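Jilholm Fit-out Working Group
Minutes of meeting, Wed 18 June
Ground floor meeting room

Present: Saulius Paju (chair), tenancy coordinator, workshop supervisor, purchasing officer, minute taker
Apologies: site electrician

1. Minutes of the previous meeting
Accepted with one correction. Under item 4, "bench depth" should read "bench height". The drawing was correct and no change to the order is needed.

2. Matters arising
2.1 The door closer on the north store has been adjusted. Closed.
2.2 The Prosis quote for replacement shelving has been received and is valid to the end of July. Carried to item 5.
2.3 Labelling of the bench positions is outstanding. The workshop supervisor has the label stock but not the final numbering.

3. Condition of work surfaces
3.1 The workshop supervisor reported on the pale grey surfaces in the assembly room. Scuffing is the main defect. The marks are short, darker grey and grouped, and mostly run in one direction. The supervisor's view is that items are being slid across the surface instead of lifted.
3.2 The purchasing officer asked whether the marks go through the finish. The supervisor has tested one position with a fingernail and a damp cloth. Part of the marking lifted with the cloth and part did not. No depth measurement has been made.

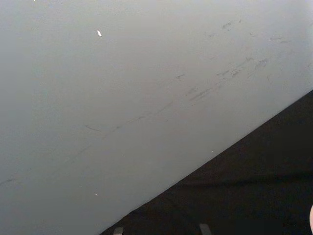

3.3 Cleaning method was discussed. The present instruction allows a white pad with neutral detergent. The chair noted that the Šimkus data sheet advises against any abrasive pad on a matte finish, as it leaves polished patches that show up under side light. Agreed to change to microfibre cloth only until a trial has been done.
3.4 Trial: one position to be cleaned with the Roltora cream, one with neutral detergent and one left as is. Results to be compared under the same lighting at the July meeting. Product to be kept off the edge seals.
3.5 Replacement of surfaces was raised by the tenancy coordinator in view of the make-good clause. The purchasing officer has an indicative price of $285 per surface, supply only. The chair considered this premature - scuffing falls under fair wear in the current lease, scratches through the finish may not. Deferred pending 3.4.

4. Protective mats
4.1 The existing mats shift in use. A heavier grade is available in 2000 mm lengths and can be cut on site.
4.2 Colour was discussed briefly. Small fasteners are hard to find on a dark mat. Mid-grey preferred if stocked.
4.3 Agreed to order one length for fitting before any further purchase.

5. Shelving
5.1 The Prosis units are rated to 40 kg per shelf, evenly distributed. The supervisor confirmed that this covers everything held in the north store except the boxed castings, which will stay at floor level.
5.2 Quote accepted. Delivery to the rear roller door, mornings only.

6. Other business
6.1 Tape residue on the cupboard doors to be removed with the citrus solvent, gloves to be worn.

Actions
3.3 Reissue cleaning instruction - workshop supervisor
3.4 Set up trial and record start date - workshop supervisor
3.5 Obtain lease wording on surface damage - tenancy coordinator
4.3 Order mat - purchasing officer
5.2 Confirm Prosis order - purchasing officer
2.3 Issue bench numbering - S. Paju

Next meeting: July, date to be circulated.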